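ok so I've been putting this off since April but here it is. a thread on how I packed for seven weeks up north with one bag and what I got wrong. long. sorry

background: flew into Clemdale, train up to Fosau, then buses. temps went from T-shirt weather to sleet on the same day, twice. one 40 liter bag. that was the rule, my rule, and I regretted it by the first bus

first thing. weigh your stuff. I mean every item, on a kitchen scale. my "light" jeans were 476 grams more than the hiking pants I left on the chair at home. I wore the jeans 2 times

Regula Zaugg (shared a cabin with her the first week, she's done this trip way more than me) travels with two pairs of pants total. one on, one in the wash. I laughed at this. I'm not laughing now

socks: bring more than you think. everything else: fewer. wool ones dry slow in those little guesthouse bathrooms, hang them up the minute you get in, not before bed. learned that with wet feet on a 6 am platform

shoes are where it all goes wrong for everybody. I took boots, sneakers and sandals. sandals came out of the bag once, for a shower. next time boots on my feet, something flat and squashy in the bag, done

layers. everyone says layers and then doesn't say which. mine: thin wool top, thicker wool top, puffer, rain shell over the lot. the fleece I also brought did the same job as the puffer but took up twice the room. mailed it home from Fosau and the postage was more than I paid for the fleece

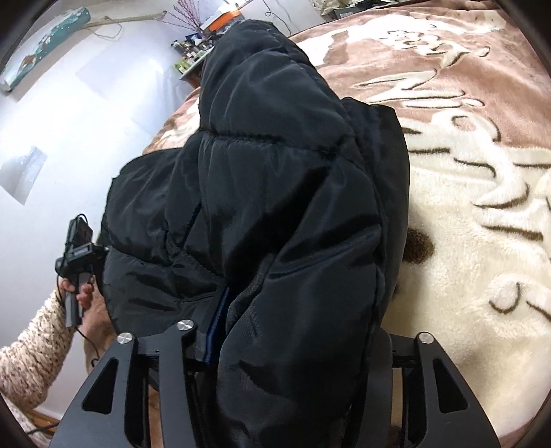 don't roll a puffer. don't fold it nice either. stuff it in last, in whatever gap is left at the top, and let it fill the holes. then it's right there when the bus heater dies

also do not keep it crushed for weeks on end. any night you stop, pull it out and let it sit loose. shake it. mine went flat in the shoulders in the second week and I was cold for a whole ferry ride before I figured out why

packing cubes, ok, people get heated about this. I bought the Dorko set. three sizes. the small one is great, undies and socks. the big one just turned my bag into a brick with dead space on both sides. gave it to Shaohua Ye on the way and he keeps his camera cables in it now

a plain plastic bag works fine for laundry. a trash bag works fine as a rain liner. the fancy liner I had leaked at the seam, the trash bag did not

toiletries!! half of what I carried I could of bought at any gas station. shampoo especially. take enough for a few days and buy the rest there. exception is sunscreen, it was crazy expensive and the small store in Clemdale had one kind and it smelled like candles

meds go in your hand luggage. chargers too. Monique Collet checked hers at the airport and her bag went on vacation without her. it caught up with her six days later at a bus depot

books: one paper book and swap it. every guesthouse has a shelf. I read a 1980s thriller with the last chapter ripped out and I'm still mad. if anyone knows how The Ketilsson Letters ends my messages are open

stuff I didn't bring and missed: a clothesline (even a bit of string), ear plugs, a real mug, a pen. a PEN. you fill out so many little forms

stuff I brought and never touched: travel iron (why), second towel, binoculars, that neck pillow, a belt

someone's going to ask about the bag. it's old, zipper sticks, I don't know the brand any more, the label came off years ago. front opening tho, and I wouldn't go back to top loading. being able to get at the bottom without dumping the whole thing on a hostel floor is worth the extra weight

money bit, quick. laundry was the thing I didn't budget for. if you pack light you wash a lot and the machines up there take coins only. get coins early. the bakery will change a note if you buy a bun first. buy the bun anyway, the cardamom one

oh and leave room for coming back. I left none, and then bought a wool blanket from Ginette Hervieu's stall at the market and had to wear it like a cape thru two stations. very warm. a kid pointed

Zhuoran Zhong asked for the actual list so, going on 2nd August, this is the bag as of last night:

3 tops, 2 pants, 1 puffer, 1 shell, 5 socks (pairs), undies, hat, gloves, swimsuit, the flat shoes, small cube, trash bag x2, string, mug, pen, pen, meds, charger, one book

boots and the thicker wool top on me. it closes without kneeling on it, first time ever

still not sure about gloves in August. Regula says bring them. bringing them

will add to this from the road if I get signal past Fosau, last time it was one bar behind the church and that was it. ask me stuff below, I'm at the gate around lunch tomorrow with nothing to do

edit, can't edit, so: yes the swimsuit is staying in. there's a hot pool. go to the hot pool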